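Heavy Truck Rule: Read the Fine Print
May 2024

The state air board's new plan for delivery trucks is being sold as a big win for clean air. We'd hold the applause.

Fleets with more than 21 trucks would have to report tailpipe emissions every year, starting in January. Smaller fleets get a pass. Isamu Fujimoto, who tracks transport bills for us, points out that a company can split itself into two firms on paper and never file a thing. The draft says the board "may review" such cases. May is a soft word.

Then there are the fines. A missed report costs $2000. Jomex and Pranen, both of which spoke in favor at the hearing, can pay that out of petty cash. Their support ought to make people wonder how much they expect to change.

Sachiko Kikuchi of the board's mobile sources office told us the reports will be checked by "automated and manual means." We asked how many inspectors that meant. The answer was 2, for the whole state. 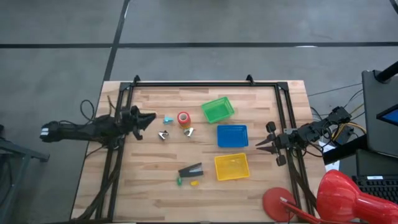 A black robot arm mounted at a wooden tabletop.

Written comments are open for another 22 days. The draft runs long, but the exemptions are all in the second appendix, and we suggest starting there. Osamu Amano is collecting member letters and would like yours before the weekend rush.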